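Review: the Wamgate open day, and the Zellton grasping simulator they were there to sell

Sep 9, 2024

I have been to enough trade open days to have a system. Park near the exit, decline the lanyard, find the coffee before the welcome speech and ask the price of something early so the staff know what sort of visitor they've got. Wamgate beat me on two counts. The only parking left was behind the recycling skips, and the lanyard was compulsory, in a shade of orange normally reserved for road crews.

The day was billed as a chance to "meet the future of handling". What it offered was three hours in a converted tile warehouse, a sausage in bread, and a proper sit-down with the Zellton desktop simulator, the training and planning package that Wamgate distributes to colleges, small packing sheds and anyone else who wants to muck around with robot grippers without buying one. I run the workshop for a modest outfit that sorts and boxes produce, so I was more or less the target. I went in sceptical and came out the same, though in a better mood.

The venue

Seating for 200, they said. There were enough chairs for that if you counted the ones stacked in the corner with a sign telling you not to touch them. The welcome speech ran long. There was a slide with an arrow going up. A second slide had the same arrow, going up more steeply, and people took photos of it.

The real hardware lived at the far end behind a yellow chain: a Jaiswal arm moving cartons from one side of a bench to the other and back again, with the dedication of a bloke who's been told the boss is watching. It did this all morning. I have nothing against it. If your business is moving the same carton back and forth, you'll be thrilled.

The software

Now to the thing I was there to judge. Zellton runs on an ordinary desktop machine, and Wamgate had a row of them set up along the wall with a demonstrator floating between. You pick a gripper, you pick an object, you tell the fingers where to go, and the program works out whether the two surfaces meet in a way that would hold. The object library has 212 shapes in the standard edition and 700 in the full one. The demonstrator said "seven hundred" in the voice people use for horsepower.

Scrolling through the library is the most fun I had all day. It starts out sensible, with blocks, cylinders and a mug, and then somewhere past the halfway point whoever was building it plainly stopped being supervised. There are shapes in there I couldn't name under oath. Some look like vegetables, some look like toys, and a few look like something you'd find under the couch after the grandkids have gone home. I approve of all of it. Anyone can plan a grip on a cube. My working day is full of capsicums, and a capsicum has never once presented two flat parallel sides to anybody.

So I spent most of my turn on the lumpy end of the catalogue. The controls are decent. The mouse swings the view about, the keys nudge the gripper in small steps, and there's an undo that goes back further than I'd have guessed, which I know from experience. You can bring the viewpoint right down to the fingers, close enough to see what you're dealing with, and that's where the program earns its keep. From a distance every grip looks terrific. Up close you start noticing that your lovely straight finger is about to meet a curve.

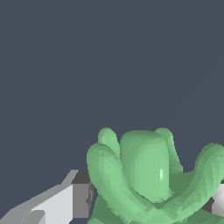

The help panel is another matter. It was written by someone who knows the product inside out and has never met a person who doesn't. I searched for "contact" and was offered a phone number. The tooltips are a touch better, except for the one on the force setting, which reads "Sets the force", and I suppose I can't say I was misled.

As for the looks, nobody is going to mistake it for a film. You can see the facets on curved objects, there are jaggies along the slanting edges, and the background is a plain grey that reminded me of my first ute. I thought this would bother me and it didn't. A cluttered virtual factory with a virtual forklift in it would only have slowed the machine down, and I get plenty of forklift at work.

Where I do grumble is shading. On rounded objects the hollows go dark enough that judging depth in there is guesswork, and you end up swinging the view around to check. There's a lighting slider, two menus down. It should be on the front panel, in place of the button that opens the Zellton newsletter.

The price

The standard licence is $536 a seat. I asked about the full edition and was handed a brochure, which told me to ask a representative. I pointed out that I was asking a representative. We had a laugh about it and I still don't have the figure.

At $536 I reckon standard is fair value for a college or for a shed like ours trying to work out whether a two-finger gripper suits what comes down the belt. It's poor value if you already own an arm, because the export to real controllers is extra and the only arm it speaks to so far is the Jaiswal. The Prulletti we had on trial last year isn't on the list. "Coming," said the demonstrator. So is my retirement.

The rest of the day

There was a panel after lunch on whether robots will take everyone's jobs, held in a room where the data projector needed four adults and a broom handle. The sausage was good. Onions were available and generously applied. The show bag held a pen, a stress ball shaped like a cog and a second, smaller brochure about the first brochure.

Marks

Zellton simulator, standard edition: seven out of ten. It'd be eight with the lighting slider moved and nine with a help panel written for humans.

Wamgate open day: six out of ten, one of those for the onions.

Jaiswal arm with cartons: no score, as I gather it was still going when they locked up.

If you're headed to the next one, get there before the speech and go straight to the desktops along the wall. They ration you to twenty minutes once the queue builds. Bring your own hat for the car park, and hand the lanyard back at the desk on your way out or they'll email you about it. Twice, so far.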